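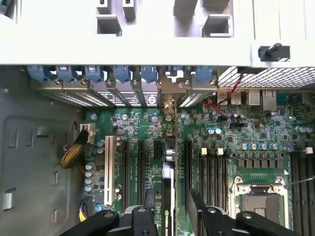

Gevport, Feb 25, 2018

The Gevport town library will stop lending desktop computers at the end of May and put the money into longer opening hours, the library board decided this week. The vote was 6 to 1.

The home lending plan began as a way to get machines into houses that had none. A household could borrow a tower, a screen and a keyboard for one school term and renew once if no one else was waiting. At its peak the library had 70 sets out at a time, most of them in the Sorensen Street area and in Tandville, across the river. Twenty are out now.

"People come in and ask for a laptop or for the wifi password," said Lutfa Abeysekara, the head librarian. "They don't want to carry a tower up three flights of stairs. I can't blame them."

Families with a set at home may keep it until the end of the school year. After that they can return it or buy it for $20, with the screen included. The library will wipe the drives of returned machines before they are sold or sent for recycling. Borrowers who want to save their own files should do so first – the front desk has memory sticks to lend for the purpose.

Evening hours will grow under the new plan. The main branch now closes at 5 p.m. on most days and will stay open until 8 p.m. on three of them, starting in June. The Tandville branch will gain one late evening. Its hours were cut four years ago, and a petition to bring them back drew 600 names last fall. 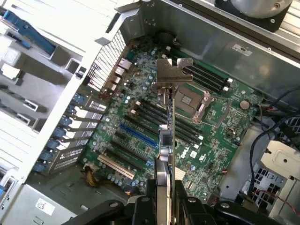 Vol. 20, No. 6

The one vote against came from the board member for the Sorensen Street area, who wanted the plan kept going for another year on a smaller scale. Some homes there still have no computer at all, and the nearest public machines are a bus ride away. The board agreed to look at placing four desktops in the Sorensen Street community room, but set no date and no budget for it.

Opening later will mean hiring two part-time clerks. The jobs will be posted in April and are open to people with no library experience. The board also asked for a count of evening visitors through the first winter, so that it can judge which days are worth keeping.

Parking was raised as well. The lot behind the main branch is shared with the Tremondale Bakery, whose delivery vans use it from late afternoon. The bakery has offered to move the vans to the street side on late nights. Lighting along the back path is the town's job, and a request for two new lamps has gone to the public works office.

Story hour, the tax help table and the seed exchange are not affected. The public computers on the second floor of the main branch will stay, with the same one-hour limit when others are waiting.

A list of the new hours will be posted at both branches in May. Questions about borrowed sets can be taken to the front desk at the main branch – borrowers should bring their library card and the blue slip they were given with the machine.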